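Robot Arms at Home: What to Do After a Bump

Our two-armed helper had a bad day in April, and I learned more from it than from a whole season of smooth runs! I was practicing a tidy-up routine in the Nondgate simulator when the left arm swung wide and drove its wrist straight into a dresser. On screen that costs you nothing. At home it means a dented drawer, or a pinched hand if someone happens to be reaching across. So these are the tips I now swear by.

Find the stop button before you find the start button. Ours is wired to the Porska power strip by the door, and I press it once at the beginning of every session to be sure it really cuts both arms. Know what happens next, too – some arms hold their pose without power and some sag, so keep your toes and your coffee out from underneath.

After any bump, stop and write down the last thing you changed. Mine was the dresser's position. I had dragged it toward the back wall for more floor space and never updated the room map, so the arm was planning around furniture that had moved. I would have blamed the motors all weekend!

Re-home both arms, even if only one hit something. The Irunar controller I use will happily carry on with a joint that has slipped a couple of degrees, and you won't notice until the gripper closes next to the thing you wanted.

Watch your sloped ceilings. An attic room is lovely to work in (I adore mine), but an arm that clears the ceiling on one side can run out of room on the other. I set a height limit in the software and then check it with a broom handle, moving the arm at its slowest speed.

Go easy on thin things. Rods, pencils and knitting needles roll when a fingertip brushes them, and a rolling target makes the arm chase. Keep people well back while you practice these.

Run the fixed routine in simulation first, then at low speed with nothing on the dresser, then with one soft item. I use a rolled sock and it works beautifully. If the Palomino log shows the same fault 2 times, leave the power off and call the maker's support line.
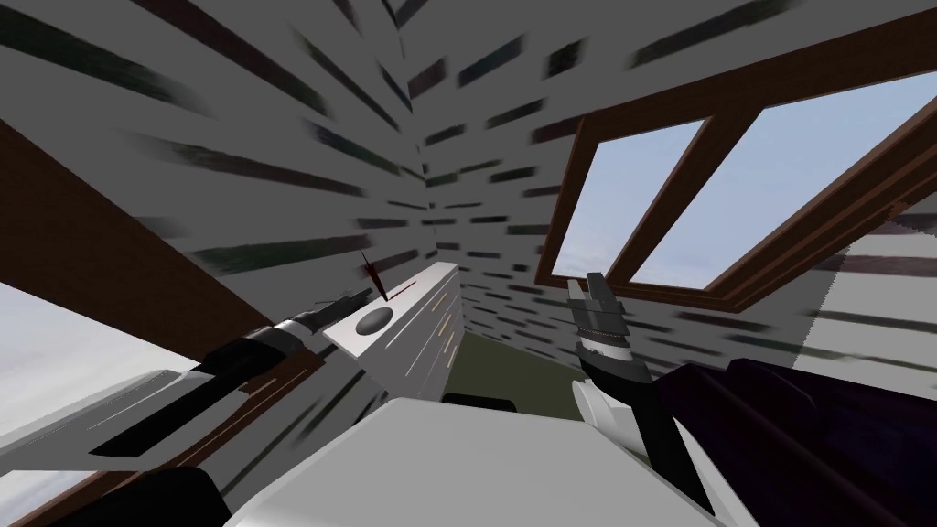
Simulated attic room, with the left gripper close to the red rod by the dresser top.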